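**July 2019**

So the Daltness night bus is coming back, and I for one am thrilled! If you missed the meeting at the library (I nearly did, the parking was awful), the town has agreed to run the number 5 out to Lullildale again on Friday and Saturday nights, with the last one leaving the station at half past midnight.

I've been whining about this route ever since they dropped it in January. My sister works late shifts out that way and she's been paying for cabs, or sleeping on my couch, and I love her but it's a small couch.

Thulani Kekana, who put the petition together, got 403 signatures in the end. She told me she'd have been happy with 200. "People were signing it at the bus stop, for a bus that wasn't coming," she said, and then she had to run off and catch her ride.

Not everybody in the room was sold. Guilan Yuan wanted to know what happens if the seats are empty by winter, which is a fair thing to ask, and the answer was a bit mushy: they'll look at the numbers and decide. Xinyi Yu asked about the stop by the old mill, where there's no light at all, and got a promise of a lamp but no date. I wrote that one down and I'll be bugging them about it.

Fares stay the same as the daytime bus. Up to 500 free ride cards are being given out at the front desk of the library, one per household, so go early (and bring something with your address on it, they do check). Kaiwen Meng is making a new timetable for the shelters, with bigger print this time, thank goodness.

The first bus goes out this Friday. I'll be on it with my sister and a bag of fries, so come say hi if you're riding!
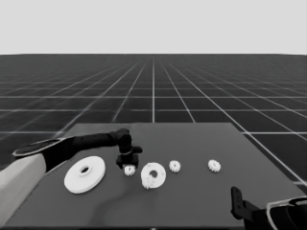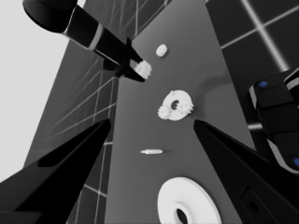
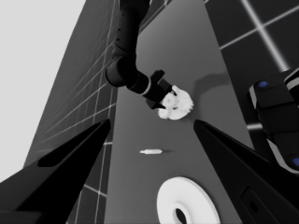 *Computer-rendered views of a gray table with robot arms.*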